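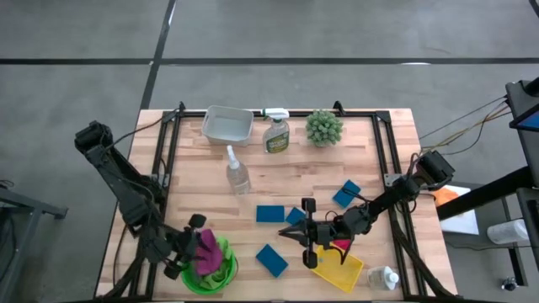 Glass delivery and pre-install check — Ketness job, unit 624

Filled in on site, October. Comments go under the line they belong to.

1. Truck rack and straps
OK. One strap frayed at the buckle end, cut up and binned. Replace before next run.

2. Panels match order sheet
Fixed panel OK. Return panel OK. Door label says 601, sheet says 624. Size is right so prob just the label — call Nadano to confirm before hanging.

3. Tempered stamp on every panel
Yes. Stamp on the return will face out if we follow the drawing. Customer may not like it. Ask.

4. Edges and corners
Small chip, bottom hinge side of door. Under the clamp once fitted but still a chip. NOT passed. Photo sent to Stanciu, waiting.

5. Hole and notch positions
Checked against template. Fine.

6. Walk path from truck to bathroom
Hall runner taken up. Door at the top of the stairs swings shut by itself, wedge it. Two people on the door panel, no exceptions.

7. Gloves, sleeves, glasses
All on. Spare gloves are down to one pair.

8. Suction cups
Pump and hold test done, 21 minutes, no drop on either. Wipe the pads, they were dusty.

9. Curb level and slope
Slopes in. Ok.

10. Wall blocking behind hinges
Found on the left. Right side not sure, tile guy says yes, drawing says nothing. Dont drill untill Fotier sends the framing pictures.

11. Hardware bag
Hinges, clamps, handle, sweep all there. 9 screws in the hinge pack, need 12. Have extras in the van.

12. Setting blocks and silicone
Blocks ok. Silicone is clear, order says clear. Check date on tube — fine.

Result: HOLD on items 2, 4 and 10. Fixed panel can go in. Door stays crated in the garage, standing on edge, padded.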